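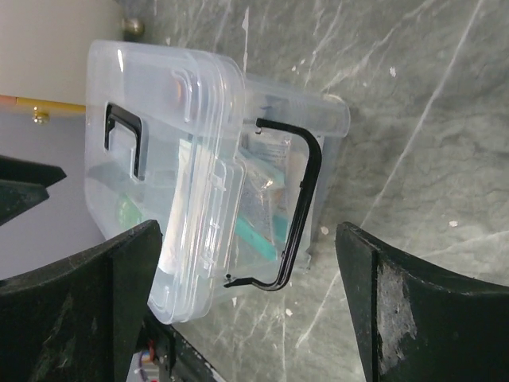

Photo: wrist camera, storage box task. Erholm notebook, January.

Sunday, started at 6 in the morning because the building is quiet and the network is not shared with everybody.

Goal for the day: 200 good episodes of the storage box task for the Givby set. The full target is 1000 and we are behind. The task text is still "take the box by the handle and move it to the free side". I do not want to change the words now, otherwise the old episodes must be labeled again.

First some notes about the view. The box is clear plastic, a bit frosted, and the lid has many stepped edges on one side. For a person this is easy. For the policy I am less sure. In the wrist view the strongest thing is the black handle that stands out from the box, not the box itself. The other handle lies flat against the lid and looks like a dark rectangle. I think the model we trained last time on Uzor learned "go to the black thing", and this explains why it sometimes goes to the flat handle, where the fingers have nothing to hold.

So the plan is to vary the angle of the box more. In the old episodes I put it almost always straight, from habit. Now I turn it by hand between episodes, and diagonal is allowed. I also exchange left and right, so that the open handle is not always on the same side.

The contents stay inside. I had a discussion with myself about emptying it, but a full box is more honest to what people have at home, and the colors that come through the plastic (some green, some light blue and white from a package) give the camera something to look at. If we get time, we do a second set with other contents. Not today.

Surface: the gray marbled one. It has fine white scratches and small white specks. Emura filters by sharpness, and I was afraid that the scratches make the score too high even when the box is blurred. Checked on 12 episodes by eye. In two of them the score was good and the box was soft. So the sharpness number alone is not enough, please do not delete or keep anything only by this number.

Fingers: both pads are worn. The left one has gray smudges, the right one has a pale patch on the inner side. I do not change them in the middle of the set. The appearance of the fingers is in every image and I prefer that it is the same until the end. Whoever changes the pads later – write it here with the episode number.

Teleoperation remarks, for the next operator:
Come from above and stop for a short moment before you close. The stop helps later with cutting the episode.
Do not push the box toward the cabinet to get a better grip. I did it several times and these are marked "bad habit" in the log. They are not failures, but I do not want the robot to learn it.
If you miss the handle, open, go back up and try again in the same episode. Recovery is useful for us. Stop after the second miss.

Problem at midday: the recorder on Erholm wrote the gripper state one step late after a restart. Fixed by starting the recorder first and the arm after. The episodes from between are in a separate folder and I will shift the values by script, when I am less tired.

Still open: do we count a lift where the box hangs at a slant as success? I marked them as success with a comment. Also I need a rule for how far is "free side". At the moment it is my feeling, and my feeling was more generous in the afternoon than in the morning.

Disk is synced to Givby, log is in the usual place. Next session continues with the box turned the other way.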